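Budgeting for grippers, the slow way

Dec 5, 2022

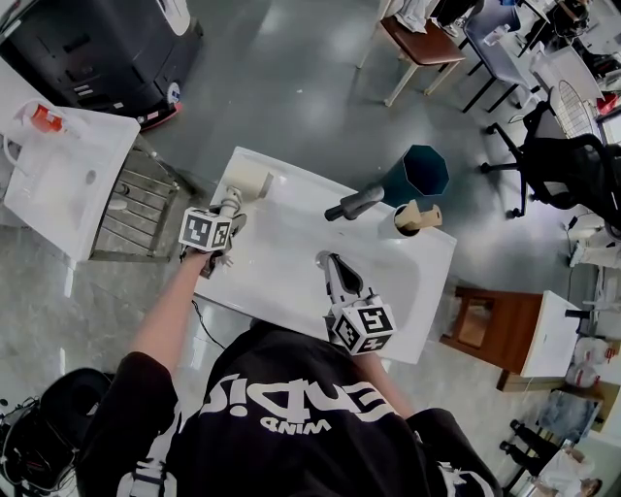
I've been meaning to write up our equipment plan since May, when the first quote from Biltico landed in my inbox and I had to go and put the kettle on before opening it properly. The hand-held grippers were the easy bit (everybody wants those!), and I'd happily budgeted for four of them, two pairs, so we could work at both washbasins. What I hadn't allowed for was all the stuff that goes with them. Every gripper wears one of those white cubes with the black-and-white markers, one on the left and one on the right, and I want spares of each, plus decent cable, plus something better than a black bag on the floor to keep it all in.

So the spreadsheet grew. Jeltlow came back at $1329 for a set with the cubes included, and I've put aside another $200 for replacement finger pads, which I suspect is on the lean side given how much of our work is reaching down near a drain. I'd love to hear what other people allow for wear and tear, truly.

The mobile base is a whole other post. I've pencilled it in for the next round and I keep rubbing it out again, depending on my mood and the exchange rate.

Search this blog
Enter keywords

Recent posts
Masanja or Dirnar: reading the warranty
Labelling cables, finally
Second-hand benches worth the drive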